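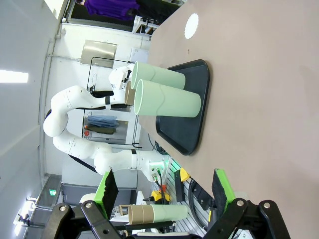
One of the night crew asked at handover whether the paper cups really have to go inside the green ones, or if they can just be stacked on their own like at the Bickerstaff site. They go inside. The paper ones go soft if they sit bare on a tray over a shift, and people grab two at once. Section rewritten below, old March sheet can go in the recycling.

## 4. Nesting and traying the cups

Applies to the Westley tea point and both meeting rooms. Cups are the brown cardboard ones plus the pale green Plastosex outers.

**Before you start**

- Wipe the table down and let it dry. Spray bottle goes back under the sink, not on the table
- Black tray, raised rim up. If the rim's cracked, swap it
- Leave the round white stickers where they are

**Steps**

1. Wash hands. Gloves if you've been on bins.
2. Take a green outer and look inside. Any tea ring, back to the dishwasher.
3. Pick up one cardboard cup by the outside, never the lip.
4. Slide it into the outer, base first. Stop when it seats. Don't twist – twisting opens the side seam.
5. Check the rim of the cardboard cup is round. Squashed ones go in the carboard recycling.
6. Set the pair on the tray. Standing up for the tea point, on their sides if the tray is going in the low Risard cupboard.
7. Keep all the mouths facing the same way if they're lying down. Easier to grab.
8. Spare outers can stay on the tray empty until the next sleeve of cardboard cups is opened.

> **Note:** A full carton is 109 cardboard cups. Don't open a second one until the first is finished, they pick up the smell of the cupboard.

> **Caution:** Outers are not for the microwave. Cardboard cups aren't either.

**If a cup sticks**

Squeeze the green outer gently near the base and pull the cardboard one straight out. Still stuck, run warm water over the outside of the outer for 21 seconds and try again. Cardboard cup is rubbish after that, dont re-use it.

**End of day**

1. Pull the used cardboard cups, tip out dregs, bin.
2. Outers in the top rack, mouths down.
3. Tray gets a rinse and goes on its edge to dry – not flat, water sits in the corners.

Colour of the outers may change with the next order. Same steps.

Updated 20 April 2014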